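3.2 Household textiles and the decision to keep or discard

Much of the survey literature on household waste treats clothing and bed linen as a single category. Our interviews in Veltdale and Parard suggest that residents do not see them that way. Outer garments are kept for a possible second use, often by a younger relative, while sheets and pillowcases stay in service until they tear and are then cut up for cleaning. The two groups of goods therefore leave the home by different routes and at different ages, and a collection program that plans for one will tend to miss the other.

The household questionnaire was sent to every address on the two municipal collection lists, and 841 completed forms were returned. Respondents were asked to report all textile items that had left the home in the previous six months, the reason for each departure, and where the item went. Follow-up interviews took place in the respondents' homes, usually in the room where most textiles were stored.

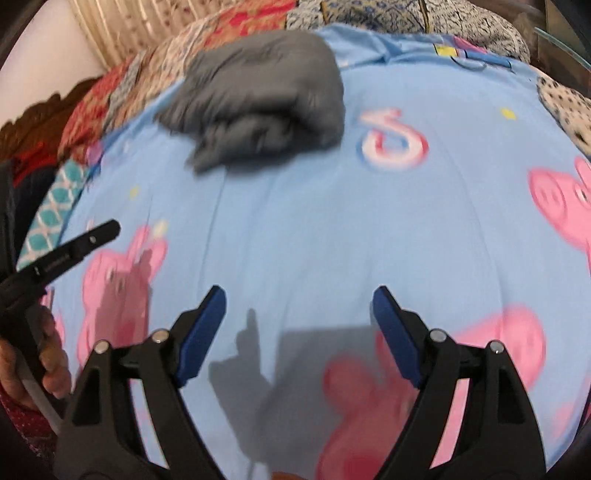 Why were bed linens counted separately from clothing in the questionnaire?

The pilot form combined them, and respondents left out linens almost entirely when they read the heading "clothes and fabrics." Giving linens a page of their own corrected the omission and allowed the two disposal routes to be compared directly.

The most common reason given for parting with a child's garment was size. Wear came second, and a change in the child's taste was mentioned mainly for printed items. Adults were more likely to say that they needed the space. Padded winter clothing was a special case in both towns. It takes up a great deal of room for much of the year, it is costly to replace, and many respondents were unsure whether the curbside service would accept it. The Parard service does accept padded garments, but its printed guide does not mention them. Several households there had put them out with general refuse for that reason. 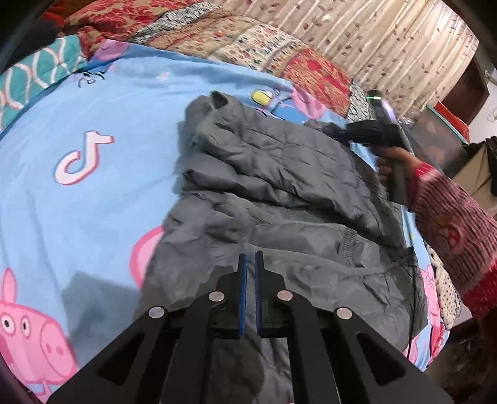 Figure 2. Gray quilted jacket laid out on a bed.

Veltdale residents had a further option in the Fakhoury exchange, a reuse shop that takes coats from September through February. Households living within walking distance of the shop reported fewer garments in general refuse than those farther away. The difference remained when we compared only households with children, though the groups are small and the result should be read with care. No similar pattern was found for bed linens, which the shop does not take.

Storage habits also differed between the towns. In Parard, where apartments are smaller, winter garments were commonly compressed into bags or kept under beds. Respondents who stored garments this way often could not say what they owned without looking, and several changed their answers during the interview. Self-reported holdings – the basis of most earlier estimates – are likely to be too low in homes of this kind. 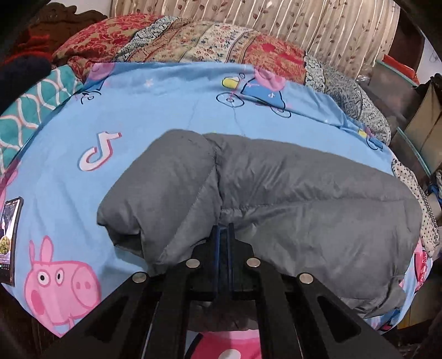 Figure 3. Gray padded item, bunched, on a light blue children's sheet.

These findings guided the design of the Kendadard collection trial, which is described in Section 4. Bags for linens and bags for clothing were issued in separate colors, and the printed guide named padded garments on its first page. Collection crews recorded the weight of each bag at the curb but did not open it; sorting was carried out later at the transfer station.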